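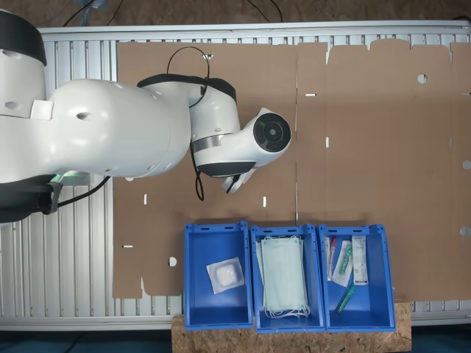
Umzug mit zwei Katzen nach Eltitz – Zug oder Auto?

moosgruen61
Hallo zusammen, ich brauche mal eure Erfahrungen. Im Februar ziehe ich nach Eltitz, das sind von hier mit dem Auto gut sieben Stunden, wenn es läuft. Mit dabei sind Waaka (vier Jahre, verfressen, schläft überall) und Pippa (elf, Nierendiät, schreit schon auf dem Weg zum Tierarzt wie am Spieß). Die Möbel gehen mit der Spedition, aber die zwei fahren natürlich mit mir. Jetzt überlege ich hin und her: Zug mit einmal Umsteigen oder Auto, das ich mir von meiner Schwester leihen müsste? Und wie macht ihr das mit dem Klo unterwegs??

Karlotta_B
Auto, ganz klar! Ich bin mit drei Katzen umgezogen und würde nie im Leben mit denen in einen vollen Zug steigen. Im Auto kannst du Musik anmachen, anhalten, mit ihnen reden, und wenn eine brüllt, dann brüllt sie eben. Meine hat die ersten 40 Minuten gesungen und dann bis zum Schluss geschlafen.

tenno
Sehe ich komplett anders. Bei sieben Stunden am Steuer mit einer schreienden Katze im Nacken bist du nach der Hälfte fertig mit den Nerven. Im Zug sitzt du daneben und kannst die Hand an die Box legen. Früh morgens fahren, Platz im Ruheabteil vielleicht lieber nicht ;-) Ich hab das zweimal gemacht und beide Male ohne Drama.

Karlotta_B
@tenno und wenn der Anschluss weg ist? Dann sitzt sie im Februar mit zwei Boxen, Rucksack und Katzenstreu am Bahnsteig. Nein danke.

tenno
Dann geht man rein und trinkt einen Kakao. Auf der Autobahn gibt es übrigens auch Stau.

moosgruen61
Bitte nicht streiten, ich find beides einleuchtend, das ist ja das Problem :-) Wie ist es denn mit Tropfen zur Beruhigung? Eine Kollegin schwört darauf.

Stellan Ljungberg
Ich schreibe hier sonst nur im Aquarienbereich mit, aber dazu kann ich etwas sagen. Bei einer elfjährigen Katze mit Nierengeschichte bitte nichts auf eigene Faust geben, auch nichts Pflanzliches! Ruf in der Praxis an und frag, die kennen ihre Werte. Unser alter Kater hat damals ein Mittel vom Tierarzt bekommen, das wir ein paar Tage vorher zu Hause ausprobieren sollten – das fand ich sehr vernünftig, so wussten wir, wie er reagiert.
Und stell die Boxen jetzt schon offen ins Wohnzimmer, mit der Lieblingsdecke drin. Bei uns hat es eine gute Woche gedauert, dann lag er freiwillig drin.

hufeisen2000
+1 für die offene Box. Wegen Klo: Meine hat auf der ganzen Fahrt nicht gemusst. Ich hatte Welpenunterlagen in der Box und eine flache Schale mit Streu im Fußraum, die blieb unbenutzt. Türen und Fenster zu, bevor du irgendeine Box aufmachst!!! Einer Bekannten ist der Kater auf dem Rastplatz entwischt, den haben sie erst in der Nacht wiedergefunden.

moosgruen61
Oh Gott, daran hab ich noch gar nicht gedacht. Box bleibt zu, versprochen. Praxis rufe ich morgen an, danke Stellan!

Karlotta_B
Und in der neuen Wohnung erst mal nur ein Zimmer! Klo, Wasser, Futter, ein getragener Pulli von dir. Den Rest machst du auf, wenn sie wieder normal fressen. Meine Mittlere saß zwei Tage hinter der Waschmaschine.

tenno
Da sind wir uns immerhin einig. Chip auch schon auf die neue Adresse umgemeldet? Das vergessen viele.

moosgruen61
Chip steht jetzt auf der Liste, danke. Kurzer Stand: Die Tierärztin möchte Pippa vorher nochmal sehen und wäre eher fürs Auto. Meine Schwester fährt jetzt sogar mit, dann kann ich hinten bei den beiden sitzen. Waaka liegt übrigens seit gestern Abend in Pippas Box und geht nicht mehr raus. Muss wohl noch eine zweite Decke kaufen.

hufeisen2000
Haha, typisch. Nimm gleich zwei Decken, eine wird sicher vollgehaart oder vollgespuckt. Und am Morgen vor der Fahrt nur wenig füttern, aber frag das bei der Nierenkatze lieber auch noch nach.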